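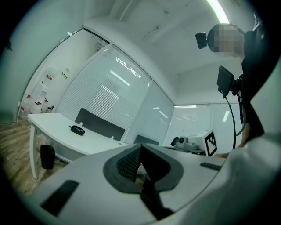

A reply off list asked whether the white desks on the Pollari floor can take the clip-on hooks at all, given the rounded edge, and whether the pouches would be better off lying on the desktop. I'm answering both points here. The earlier message is quoted in pieces.

> The hook order from Brasstead is still open. Before I confirm it I need to know
> a) where the hook goes on a desk with a curved edge,
> b) whether the pouch can hang from its own clip,
> c) whether we are keeping the dividers.

Taking (a) first. The Brasstead hook clamps on a straight run of edge. On the curved part one jaw corner lifts and the hook rotates under load. I tried it with 200 g and it held, and with 500 g it turned after a few minutes. Neither result matters much if the hook goes on the straight part, at least 100 mm past the end of the curve. Keep clear of the leg as well. The legs are slender and stand near the corners, and a bag hanging next to one gets kicked.

> The pouch I mean is the soft black one with the line emblem. If it hangs it doesn't take desk space, but it sags and the small stuff ends up in one corner.

Agreed on the sag. With a cable and an adapter in it the pouch hangs crooked from the clip, and the zipper pull ends up underneath. Flat on the desk it takes little room and you can find it. Black on white is easy to spot from the door, less so up against the divider.

My proposed desk layout, for comment:

1. Pouch flat on the desktop, emblem up, clip end toward the divider. Nothing stacked on it.
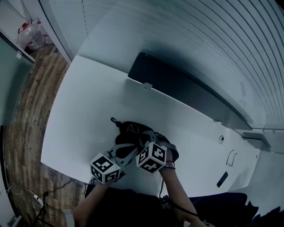
2. Small loose items (mouse, glasses case) go at the side. They get pushed off the rounded end more often than you would think, and the plank floor is hard.
3. Hook on the straight edge, for bags and headphones only. If it holds more than 500 g, move the load to the floor.
4. Nothing leaned against the divider. Ours is held by small brackets along its lower edge and creeps backward over a week.

On (c):

> Olaniyan offered to swap the gray dividers for clear ones. Do we want that? The room already has a lot of glass.

I'd keep the gray. The glass walls with the horizontal blinds pick up the ceiling lights, and a clear divider would give you another set of reflections at eye level. I took a light reading at desk height with the blinds closed and got 479 lux. Our own sheet asks for 500. That is close enough that I would clean the light covers before paying for anything. If somebody has a meter with a more recent calibration, please repeat it at the far end of the desk.

One thing I have no answer for is the lower edge of the divider. Dust collects along the line where it meets the desktop, and the Poltard cloths leave lint there. A dry brush does better. If you use the spray, put it on the brush. It seeps under the divider otherwise and gets into the brackets.

Open items: confirm the hook count with Brasstead before the end of July, decline the Olaniyan swap unless there are objections, second light reading.

Please trim quotes when replying.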